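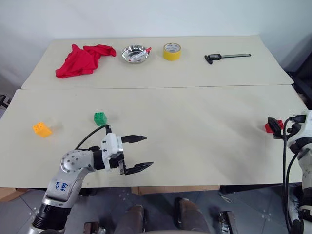 Kisach changes its cleansing balm formula

Kisach has reformulated its unscented cleansing balm. Jars from the new batch went on sale on Mar 23, 2026, at the same price as before. The jar size stays at 100 ml and the label is unchanged apart from the ingredient list on the base.

The main change is in the oil phase. The old balm was built on coconut oil and beeswax. The new one uses sunflower oil, a small share of castor oil and a plant wax supplied by Dastar. Coconut oil sets hard in a cool bathroom and turns liquid in a warm one, and most of the returns last year were for jars that had melted in the mail and set again with a grainy texture. The new blend stays solid up to some 60 °C, according to the maker's own storage tests, and softens with rubbing.

The emulsifier has also been raised slightly. In use, the balm turns milky sooner when water is added and leaves less film on the skin. Readers who liked the heavier feel of the old version may find this one thin. It still does not remove waterproof mascara well in one pass.

Saoirse Hegarty, who formulates for Kisach, says the first run was 4000 jars and that a second will follow in June. She tested seven waxes before settling on this one. Two were dropped for smell, and the others dragged on the skin or sweated oil after a week on the shelf.

Directions are as before. Scoop a small amount with a dry spatula, work it over a dry face, add warm water, rinse. Keep water out of the jar. There is no preservative for the water phase, as the product has no water phase. Use within six months of opening.

The balm is no longer suitable for anyone who avoids castor oil. It is now free of beeswax.

Ní Mhurchú and Vusura both stock the new batch. Vusura still has some old jars, marked down, and will not restock them. Check the base of the jar for the ingredient list before you buy.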